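トレヴロウ市場、朝のパン種

四月の短いお話 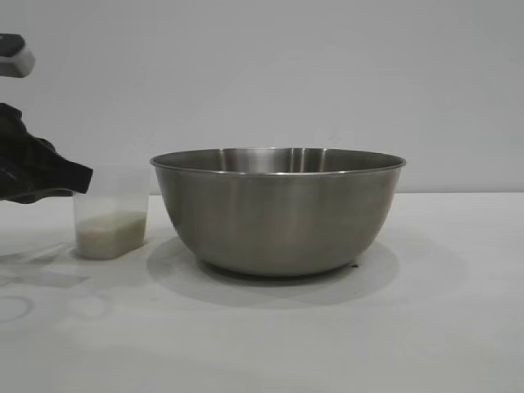

一 コウベクの店

朝五時半、トレヴロウの市場はもうにぎやかだ。魚屋のシャッターが上がり、八百屋が木箱を積み、いちばん奥の「コウベク」からは焼きたてのライ麦パンの匂いが流れてくる。ヴェンドゥラ・ソコルはこの匂いが大好きで、毎朝わざわざ遠いほうの門から入って、通路を端から端まで歩く。

「おはよう! 今日はプロッジゲートのチーズ、入ってる?」

「入ってるよ、しかも三か月熟成のほう!」

店主がナイフの先で薄く切ってくれた一切れを、ヴェンドゥラは立ったまま食べた。木の実みたいな甘さのあとに、ぴりっとくる。ああ、これだ、これを待っていたのだ!

「600グラムください。あと、くるみも100グラム」

「何を作るんだい」

「ポキス!」

店主の手が止まった。ポキスというのは祖母の村の丸いパンで、チーズとくるみを包んで焼く。町の市場ではもう十年、だれも売っていない。

二 祖母の紙切れ

作り方は、祖母の帳面にはさまった紙切れに書いてあった。粉800グラム、バターミルク、塩、はちみつをひとさじ。そのあとはただ「手がわかるまで」。

ヴェンドゥラの手は、三回焼いてもまだわからなかった。一回目は石、二回目はせんべい、三回目はチーズが全部逃げだした(それでも逃げたチーズのかりかりは最高だった!)。

「バターミルクは温めたかい」と店主が聞いた。

「書いてない」

「書かないよ、あの人たちは。かまどのそばに置いてたんだから」

ヴェンドゥラはチーズの包みを抱えたまま、おつりも忘れて駆けだした。

三 昼前の列

四回目のポキスは、十一時に焼きあがった。ふっくらして、割ると湯気といっしょにチーズが糸を引く。かごに詰めて市場に戻ると、まず店主がひとつ、魚屋がふたつ、それから花屋のおばあさんがひと口食べて、目を丸くした。

「あんた、これ、どこの子の味だい」

祖母の名前を言うと、おばあさんは粉だらけのヴェンドゥラの手を両手で握って、なかなか離さなかった。そのうしろにはもう列ができていて、先頭の男の子が背伸びをしながら、まだある? まだある? と聞いている。

「あるよ!」とヴェンドゥラはかごの布をめくった。「熱いから、ふうふうしてね」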